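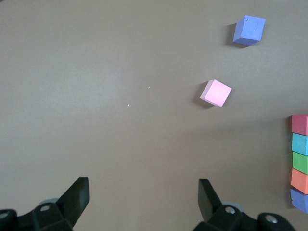 *Issue 41, page 6*

## The prize sticker problem

The shortlist for the Davine Prize landed in January, and by the end of the month the stickers were on the covers. I have nothing against stickers. I do have some questions about what this one means, and since our reading group is being asked to pick its spring novel from the list, I went looking for answers.

The prize says it received 1,187 novels this year. It has five judges. The rules on the Davine website say that "every entry is considered," and I spent a while looking at the word "considered." If each judge read every book to the last page, that would be more than three novels a day for a year, and the judging window is seven months. So they split the pile, or they read the first chapter, or a screener reads it for them. Any of those would be fine with me if the prize would say which. I wrote to ask and got back a cheerful paragraph about the passion of the judges.

Then there's the entry fee. A publisher pays $300 per title, and if a book makes the shortlist there is a further "promotional contribution" of up to $2,000. A big house won't notice. A press putting out four novels a year will, and it may well decide to sit the whole thing out. Three of the six shortlisted books this year come from Naciri, which also entered more titles than anyone else. I don't say that's crooked. I say that if you buy more tickets you should expect to win more raffles, and a raffle doesn't tell me much about the prose.

As for the books themselves, I've finished two. *The Endex Letters* is a family saga told through a box of correspondence, and everyone in it writes letters in the same voice, from the grandmother down to the boy of eleven. The middle section, set in a cannery town, is good — good enough that I was annoyed when it stopped. The other, *Salt Year*, is short and chilly and I liked it more than I wanted to. The ending asks you to believe that a woman would forget a sister.

Hernán Tello disagrees with nearly all of this. He thinks a shortlist is a place to start and I'm being a grouch, and he points out that I found *Salt Year* because of the sticker. True enough. I also found my favorite novel of last year on a cart outside Flurnari Books with its cover half gone, and it had never been up for anything.

My vote for spring is to read *Salt Year* and skip the other five until the paperbacks come out. Hernán wants the saga. Bring your own pick to the next meeting, along with your copy of the winter book if it's from the library set.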